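Two arms, one table, still dropping socks

Rornham Shared Workshop forum > Builds in progress

bsatti
Update on the two-armed sock folder, now on its 11th rewrite. Table cleared, arms parked either side, white top as the background so the camera stops mistaking woodgrain for hosiery. 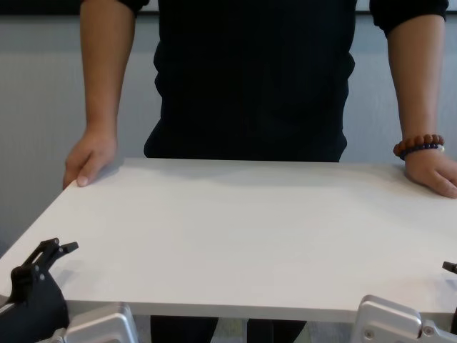

Necati Dönmez
I'd still lose the second arm. One gripper and a clamp screwed to the table would do the same job, and clamps don't need calibrating.

bsatti
A clamp can't turn a sock the right way out.

Necati Dönmez
Neither can your second arm, going by the log you posted. 200 tries, was it?

bsatti
200 tries, three socks. I'm calling that a baseline.

tiveck_tom
What are you using for the wrist joints? Mine go slack after an hour and the whole thing starts to droop like a teenager asked to wash up.

bsatti
Same, until I turned the holding current down. Sounds backwards, but they were cooking themselves. Check yours with a thermometer before you buy new ones.

nondulside
Agree with Necati on cost, disagree on everything else. Two arms is the interesting bit. If you only wanted folded socks you'd fold the socks.

Necati Dönmez
I have folded socks. It takes me four seconds and I've never had to reflash my elbow.

tiveck_tom
Turned the current down. Holding so far – will report back if it catches fire.

bsatti
Please do it on your own bench. I'm on the matt white top again tomorrow, trying the thicker fingertips on hiking socks.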